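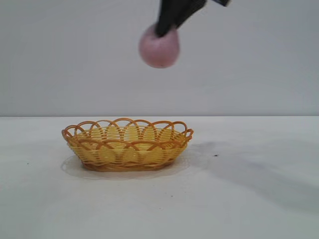
How Baskets Are Made

People have been making baskets for a very long time. Baskets are older than most kinds of pottery and much older than metal pots. Pieces of baskets have been found in dry caves, where they lasted for thousands of years. In damp ground, plant material rots quickly, so most of the baskets made long ago are gone.

What is a basket made of?

A basket can be made from almost any plant that bends without breaking. In cool, wet places, people often use willow, a tree with long, thin branches. In warm places, they may use palm leaves, bamboo, or rattan, a climbing plant with a strong stem. Grasses, rushes, pine needles, and strips of tree bark are also used.

Most plants must be prepared before weaving. The weaver cuts them at the right time of year, sorts them by length, and lets them dry. Dry stems would snap, so they are soaked in water until they are soft again. Thick willow may need to soak for several days.

Weaving over and under

The simplest way to make a basket is called plaiting. Flat strips cross each other, over and under, in the same way that threads cross in cloth. Plaiting works well with palm leaves and other wide, flat materials.

Wicker baskets are made differently. The weaver begins with stiff pieces called stakes, which spread out from the base like the spokes of a wheel. The stakes are bent upward to form the sides. Thinner pieces, called weavers, are passed in front of one stake and behind the next until the wall is tall enough. At the top, the ends of the stakes are folded down and tucked in to make a border.

Coiling and twining

A coiled basket starts at the center with a small bundle of grass or other fiber. The bundle is wound around and around in a spiral, and each round is stitched to the one before it. Some coiled baskets are sewn so tightly that they can hold water.

In twining, two thin strands are used together. They twist around each other between the stakes and hold each stake firmly in place. Twined baskets can be stiff and strong, or they can be soft enough to fold.

Where does the color come from?

Many baskets keep the natural color of the plant, which may be yellow, brown, green, or nearly white. Color can also be added with dye. Walnut husks give a dark brown, and onion skins give a golden yellow. Weavers make stripes and patterns by changing from one color to another as they work.

Baskets at work

The shape of a basket depends on its job. A basket for carrying fruit is often wide and shallow so that the fruit at the bottom is not crushed. A fish trap is long, with a narrow opening that fish can enter but cannot easily leave. A winnowing basket is nearly flat. Farmers use it to toss grain into the air so that the wind carries away the light husks.

The Endach Collection holds 662 baskets from many parts of the world. The smallest would fit inside a thimble. The largest was used for storing grain and is taller than most adults. One cabinet contains plaited baskets from Cabanatuan, in the Philippines.

Words to know

Fiber: a thin, threadlike part of a plant.
Rush: a plant with long, round stems that grows near water.
Stake: a stiff piece that forms the frame of a wicker basket.
Border: the finished edge at the top of a basket.

Text by Leonora Cabrera. Reviewed by Wilma MacLeish.

Contact the Endach Collection | © 2024 Endach Collection. All rights reserved. | Back to top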